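Chamado 71 – Portal de encomendas Folano: PDF do orçamento sai sem acentos e com total errado
Estado: Resolvido
Prioridade: Média
Aberto por: Warrick Goodwin (Watkins Móveis)
Atribuído a: Eifion Hopkin
Categoria: Orçamentos / Exportação

Descrição do problema

Desde a última atualização do portal, os orçamentos exportados em PDF saem com os acentos trocados por quadradinhos. "Armário com porta almofadada, demão de acabamento" fica ilegível para o cliente. Além disso, quando o orçamento passa de uma página, o total da última folha não bate com o total da tela. Dois clientes já ligaram a perguntar qual valor vale. Uso o Nimberg no computador do balcão. No computador do escritório ainda não testei.

01/10/2025, 09:14 – Eifion Hopkin
Bom dia, Warrick. Preciso do número de um orçamento com o erro e da versão do portal, que aparece no rodapé da página de início de sessão. Confirme também se o erro acontece ao imprimir diretamente, sem passar pelo PDF.

09:40 – Warrick Goodwin
Orçamento 300, versão 4.11. Imprimindo direto sai com os acentos certos, mas o total continua errado.

10:22 – Eifion Hopkin
São dois problemas separados, vou tratar no mesmo chamado.

Acentos: o modelo de PDF da sua loja usa uma fonte que deixou de ser incluída na exportação a partir da 4.11. A impressão direta usa as fontes instaladas no computador e por isso sai bem. Vá a Configurações > Modelos > Orçamento, troque a fonte para a padrão do portal e guarde. Depois limpe a cache do Nimberg e exporte de novo.

Total: ainda a verificar. O orçamento 300 tem desconto por linha ou só desconto geral?

10:51 – Warrick Goodwin
Troquei a fonte. Na primeira exportação continuou igual. Fechei o Nimberg, abri outra vez e aí saiu certo. Falta o total. Tem desconto por linha nas ferragens e desconto geral no fim.

11:35 – Eifion Hopkin
Reproduzi aqui. Com os dois tipos de desconto e mais de uma página, o modelo aplica o desconto geral outra vez ao transportar o subtotal. O valor correto é o da tela. Passei à equipa da Volomton, que mantém o módulo de exportação. Até sair a correção, desative "Mostrar subtotal transportado" no modelo.

11:48 – Warrick Goodwin
Desativei e o total bateu. Os orçamentos já enviados ficam como estão ou preciso reenviar?

12:05 – Eifion Hopkin
Só os que têm mais de uma página e os dois descontos. Pode filtrar por "Desconto: misto" na lista de orçamentos. O portal guarda o PDF original no histórico, portanto exporte uma nova revisão e não apague a anterior.

14:30 – Warrick Goodwin
Reenviei os que apareceram no filtro. No computador do escritório também ficou certo. Uma última coisa: as fotos anexadas ao orçamento vão no PDF ou só ficam no portal? Anexei a do armário branco e não a vejo no ficheiro.

14:52 – Eifion Hopkin
Ficam só no portal, a menos que marque "Incluir anexos" na janela de exportação. Cada foto entra numa folha à parte, depois das condições de pagamento. Se estiver tudo bem, encerro o chamado.

15:03 – Warrick Goodwin
Marquei e apareceu. Pode encerrar.

Anexos (1)

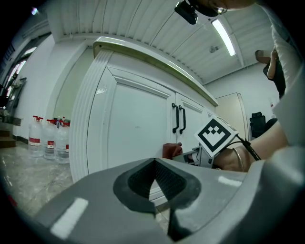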